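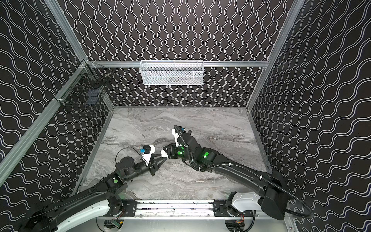
Black panels with white wavy lines, over a grey and white marble-look top.

Small flats, second look: storage and surfaces

September 22, 2022

Our July item on fitting out small flats brought in more mail than we usually get, most of it about kitchens and entryways. A fair number of readers had the same complaint. They had bought storage first and measured afterwards, and now owned bins that would not go under the bench.

Measure first. Write down the depth as well as the width, and allow for skirting boards and power points. The older flats in the Bratitz building were finished before 2000, and their walls are seldom square, so take each measurement at both ends.

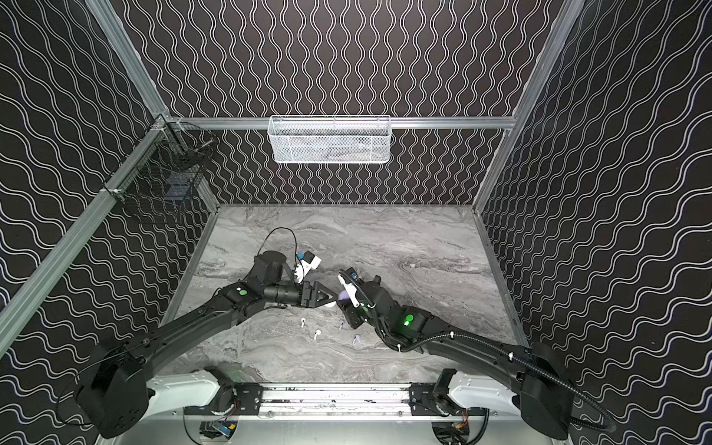
Wall storage is the cheapest way to get a bench clear. A rail fixed into the studs will carry more than one fixed to plasterboard alone, and it can be moved up or down later if the height is wrong. A white mesh basket hung on a rail at mid-wall keeps odds and ends off the top and lets you see what is in it. Felletti sells rails in 800 mm lengths, which suits most galley kitchens without cutting. Check the load rating on the packet - the hooks are often rated lower than the rail.

The smallest things cause most of the clutter. Keys, chargers, earbuds and loose change end up on whatever flat surface is nearest the door.
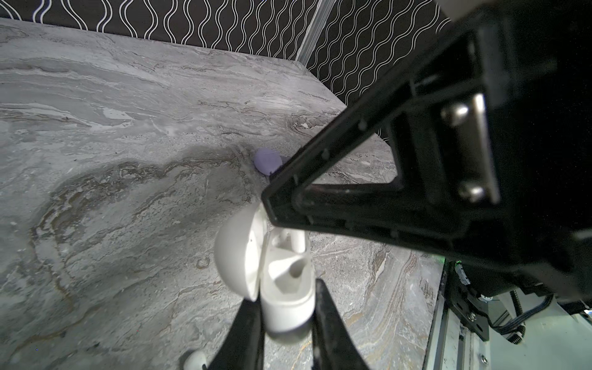 One shallow tray by the door will hold most of it. Oksanen makes a narrow one with 3 compartments, though an old baking dish does the same job. Empty it once a week or it fills up with receipts.

For benchtops, a mottled pattern hides crumbs and water marks better than a plain one. Ask for a large sample and look at it at home in the evening, under your own lights. Shop lighting makes warm tones look paler.

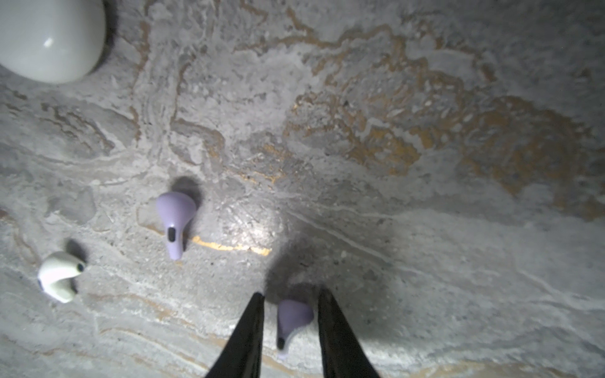 Skustesitz swap table

The swap table is back in the Skustesitz foyer for 7 days. Shelving, hooks, baskets and offcuts are welcome if they are clean and complete. Please keep screws in a labelled bag, and take home anything left over at the end.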